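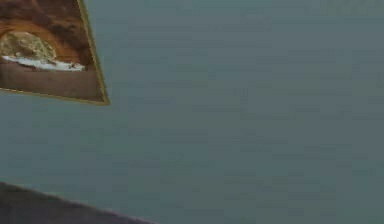
Getting a new-build ready to move into

We picked up the keys to our new-build in Rarville in August, and I've learnt a fair few things since (mostly by doing them wrong first!). So if you're about to do the same, help yourself to these.

Snagging comes first. Go round before any furniture arrives, with a roll of low-tack tape and a torch, and hold the torch flat against the plaster so the light skims along it. Bumps you'd never spot at midday jump out. I stuck up 3 bits of tape in the hall alone and the builders sorted the lot.

Open every window and every kitchen drawer. Run all the taps, then get down on your knees with a sheet of kitchen roll and wipe round the pipes under the sink. It shows a drip much sooner than your fingers will.

Leave the heating low for the first few weeks. The plaster is still drying out, and if you whack it up you'll get cracks over the doors. I got almost 1000 ml out of the air on our first night with the dehumidifier, an old Böttcher that rattles like mad but still does the job.

Measure the stairs before you buy a bed! Ours turn halfway up, and the Vidwood wardrobe I'd set my heart on had to come up in pieces. Take the height at the turn as well as the width.

Write your meter readings down on day one, with the time. I put ours on the inside of the boiler cupboard door in pencil: electric 821, gas on the line below.

Oh, and keep a tub of each paint colour, labelled by room. Mine live under the stairs next to the hoover.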